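Workplace Automation Module, Project Report (final version)
Topic: What the portioning arms change for staff at Cluritz

1. Why we picked this

Cluritz packs snack and breakfast trays for offices. 29 people on the payroll. They are testing arms from Linia for the portioning step, i.e. getting food from the plate or bowl into the tray. Everyone in class wrote about car plants so we wanted something smaller. Also one of our group had a summer job there, so access was easy.

2. What we did

Two visits, both to the test room, not the packing floor. Talked to packers, the shift lead and the people who run the tests. Read the trial log (1,176 tries so far, most of them failed ones from the first weeks). Short survey on Wednesday, paper forms, not everybody filled in page 2.

3. The work itself

By hand, a packer does 2,000 portions on a full shift. Same wrist movement all day. Soft food is the hard part for the arm. Anything crumbly breaks if the grip is to tight and drops if its too loose.

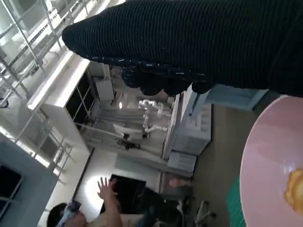 So the job in the test room is mostly watching, resetting, writing down what went wrong. Two of the packers were moved over to do this half days. They said it is easier on the hands and harder on the head. One said she misses talking, on the line you can chat the whole shift. Pay is the same, which came up a lot!! They feel they are teaching the thing and should get something for it.

4. What changes

Less lifting and repeat movement. More waiting. New words to learn (the log uses codes from the Pálfi manual, nobody had explained them to the packers untill they asked). The shift lead now plans around test hours, before that she only planned around orders.

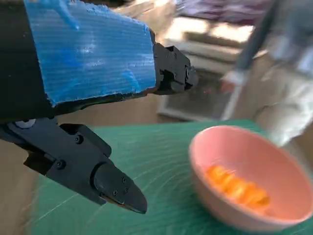
Light puffy snacks are another headache, they weigh almost nothing and a packer just scoops them without thinking. Best run in the log was 179 portions before somebody had to step in. Packers we asked were not impressed by that number, the engineers were.

5. Problems with our report

Small group. People may have been polite becuase the boss knew we were there. We did not get the cost figures, Amley (the parent company) said no. Nothing on night shift.

6. Still open

Who gets the test room jobs when the trial ends. Management told us no layoffs are planned, but it isn't written down anywhere we could find. Survey form and interview notes are in the appendix.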